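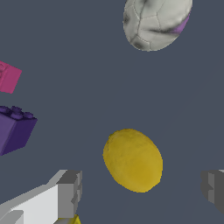 Deisy Mamani wrote to ask whether the water in Cotano is safe to drink straight from the tap, and whether the brown tint she gets some mornings means her pipes are bad. We get both questions a lot, so they go first.

Is the tap water safe?
Yes. Water leaving the Ticona plant is filtered and treated before it goes into the mains. It is tested at the plant and again at taps across town.

Why is my water brown in the morning?
Most of the time it is iron and sediment that settled in the pipe overnight. Run the cold tap in the bathtub for 4 minutes. If it does not clear, wait an hour and try again. Do not run the hot tap while the water is brown, or you will pull sediment into your water heater. Call us if it is still brown by the end of the day.

Who runs the system?
The Cotano Water District. The first public well in town was dug in 1834, near the corner of Mill and Church, and it was capped long ago. All of our water now comes from the Prekora reservoir.

When are bills due?
Bills go out on the first of the month and are due on the 20th. A late fee of $4 is added after that. If the office is closed on the due date, payment the next business day counts as on time.

How can I pay?
By check in the mail, by phone, online, or in the drop box to the left of the office door. Please do not put cash in the drop box. Write your account number on the check. It is the long number at the top right of your bill. 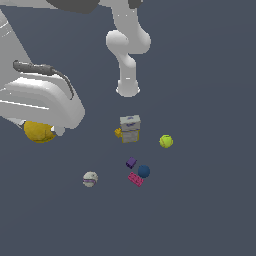
Online payments take one business day to post. If your service is scheduled for shutoff, call the office after you pay online so we can cancel the order.

My bill doubled. What happened?
Check your toilets first. Put a few drops of food coloring in the tank and leave it alone for 20 minutes. If color shows up in the bowl, the flapper is leaking. After that, look at outdoor spigots and any irrigation line. If you find a leak and fix it, send us the receipt and ask for a leak adjustment. We allow one per account in a 12-month period.

Where does my responsibility start?
At the meter. The district takes care of the main, the meter and the line between them. Everything on the house side belongs to the property owner, including the shutoff valve in the basement or crawl space.

What about Fikico Heights?
Homes in Fikico Heights are on a booster pump. Normal pressure there is 70 psi at the street. During a power outage it will drop, and you may have no water on the upper floors until the generator takes over.

When do you flush hydrants?
Every October. Signs go up on your street the day before. Expect some discolored water and hold off on laundry, especially whites.

How do I start or stop service?
Call the office at least two business days ahead. Renters need a copy of the lease. We read the meter on the day you choose and mail a final bill to your new address.

Is the office open to the public?
The lobby is closed for now. Staff are answering the phone from 8 to 4, and forms can be left in the drop box.

Page updated January 2021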